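Snack counter meeting, Thu 2 March

Me (Effie Baird) taking notes again, so blame me for spelling. Also there: Omar Abou Jaoude, Dzifa Nutsugah, Chathurika Howlader. Tamer Aoun came in halfway through item 2 with his coat still on.

1. Last minutes
Fine, except I had the November takings down as 1149 and it should be 1194. Fixed now, sorry Omar!

2. Money
We have 3342 in the account. Omar wants to keep most of it for the new fridge at Skirncombe, and Dzifa thinks we could spend 200 now on stands and baskets (I was with Dzifa on this one). Tamer asked if that covered the wire racks too and it does. Agreed, 200, and Dzifa brings the receipts next time.

3. How we lay out the counter
This took up most of the evening. Chathurika likes the wicker baskets for pastries and I do too, they look so much friendlier than plastic. Omar grumbled about crumbs, but the pastries are all wrapped, so we moved on. Cola stays at the back on the two-tier rack. Dzifa asked for a tray in the middle to be kept clear, for putting a customer's order together, and everybody liked that.
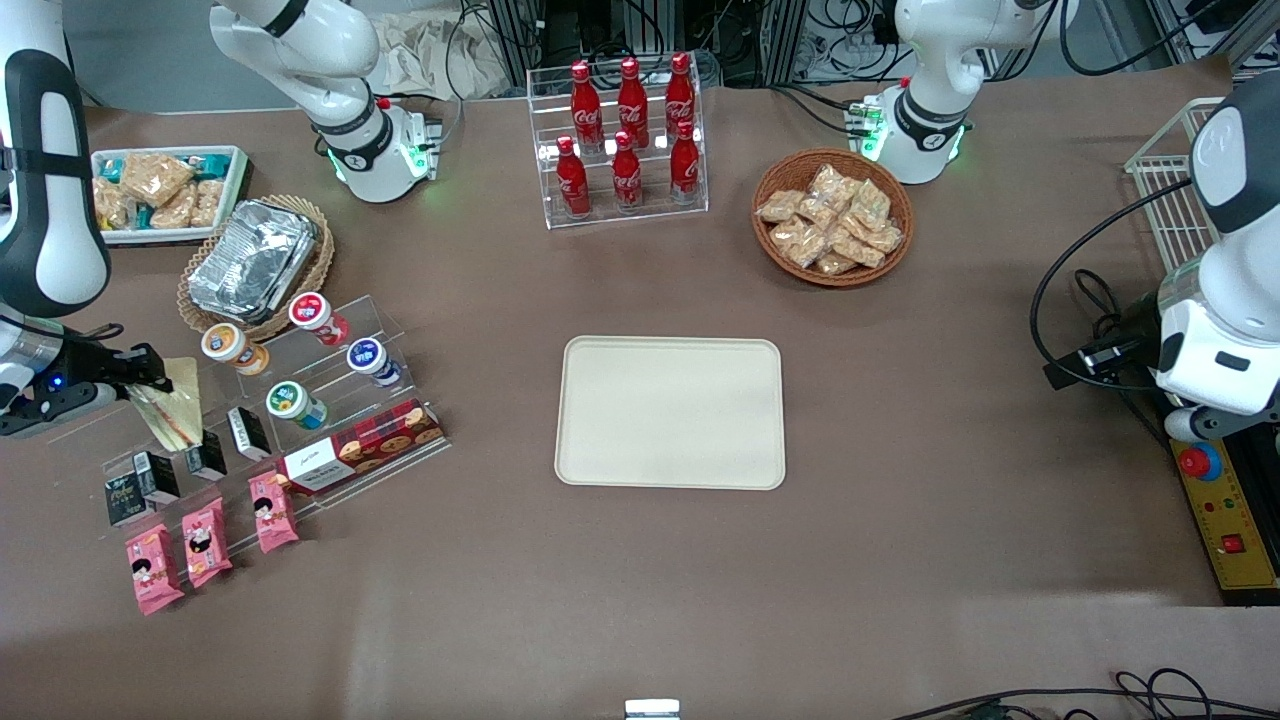

Counter layout, with the order tray in the middle and the bottle rack at the back.

Tamer would like the snack bars closer to the front. We went back and forth on it and left them in their white tray at the back corner for now. Chathurika will write the price cards, big letters please!

4. Sandwiches
Hrynyshyn can deliver to Urkmont in the mornings but they need the order the day before. Tamer to call them. Dzifa asked about more meatless ones and we all said yes, so he'll ask about that as well.

5. Anything else
Omar still has the spare key. Chathurika needs it by Monday.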